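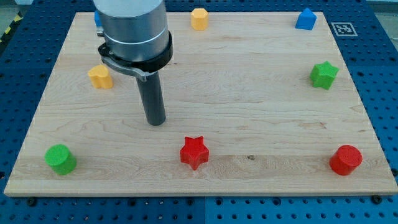
Gumska Blocks – Questions We Get

What's in a set?
8 small plastic blocks and a wood board. Shapes include stars and cylinders. Colors are red, green, yellow and blue.

Can I pick the colors?
Sort of. Put a note on the order and we'll try. No promises in March, we're short on blue.

How old should kids be?
4 and up. Blocks are small so please keep them away from babies.

Do the blocks lock onto the board?
No, they just sit on top. Any layout you want. Most people start with the edges and leave the middle open.

One's missing!
Email Sylvain with the shape and color. Single blocks are free the first time, then 3 dollars each plus postage.

How do I clean them?
Warm water, drop of dish soap, towel dry. No dishwasher. The board only gets a damp cloth – don't soak it, it'll warp.

Are there game rules?
One sheet in the box. Easiest one: match by color, then mix up and match by shape. Aivar is writting more, will post when done.

Can I buy just the board?
Yes, item 744 in the shop.

Do you ship outside the US?
Canada only right now.

Returns?
Within the month, all the blocks in the bag pls. You pay postage unless its our mistake.

Updated Tuesday, February 25, 2020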